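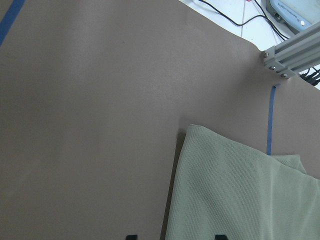 Green knit cloth at the gripper, tape on the table.

May 20, 2023

In February I promised to write about the money side of our folding cell at Stodwood, and I am late with it. So today there is no code, only the shopping list and what I learned from it.

My first budget had 3 lines: the arm, the gripper, the computer. I was quite proud of it. Then I showed it at work and was asked where the table was. I had forgotten the table! Also the frame, the cables, the cameras, the tape, and the clothes themselves. After this I made a second sheet only for small things, and it grew to 12 lines before I stopped.

The arm we took from Neneo. The quote from Wunderlich was a little lower, but the delivery was 5 months and the training was paid separately. I do not say one is better. For us the waiting time was more expensive than the difference in price, and I would advise everybody to write the waiting time into the same sheet as the prices.

About clothes I made a real mistake. I planned to use old shirts from home, for free. Old shirts are all different, and each one is soft in its own way, so it is difficult to compare one day with another. Now there is a line for garments in the budget, and it must be renewed every year. Long sleeves cost more and they also take more table. Please measure the shirt with the sleeves open before you order the table top.
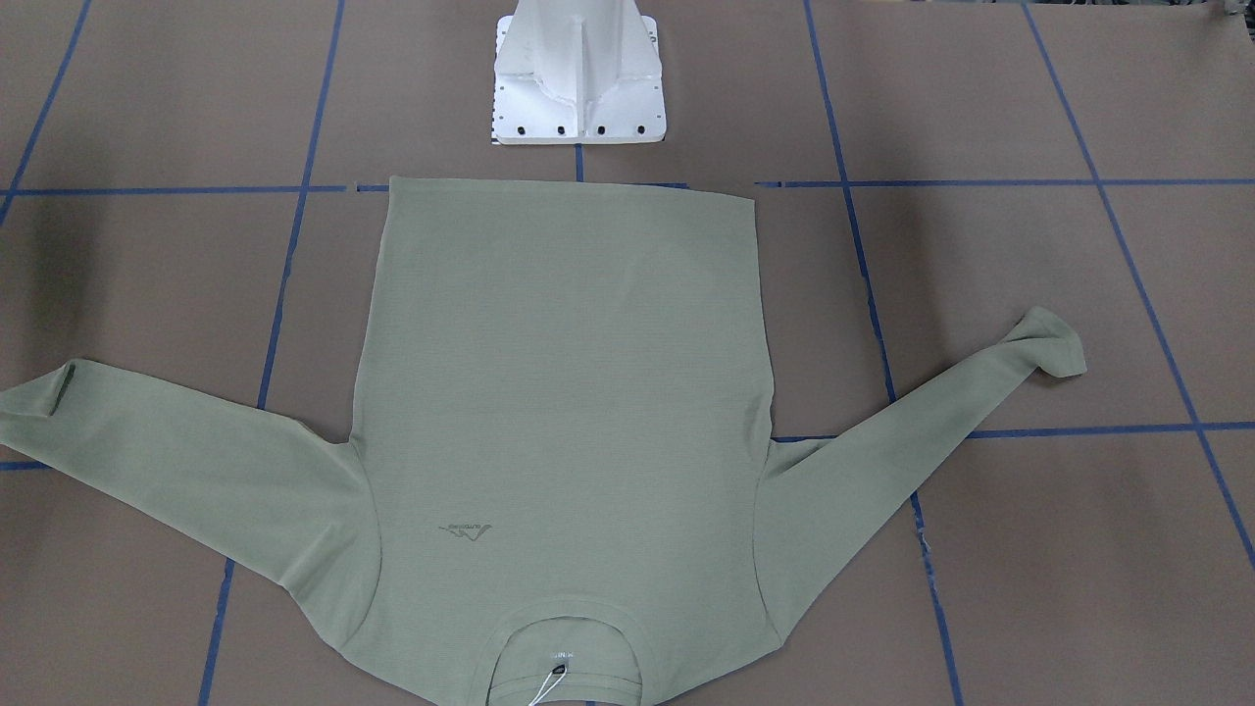

Brelholm wrote to me after the last post that I should keep money for a second gripper before I think about a second arm, as fingers wear out on fabric and the replacement always arrives when the project is already finished.

I think this is good advice, and I moved the second gripper up to the first sheet. The second arm goes to next year. What I still cannot decide is the service contract. It is offered for 2 years, and the price for one year is almost the same. If you have signed such a contract for a small lab, please write me what it really covered.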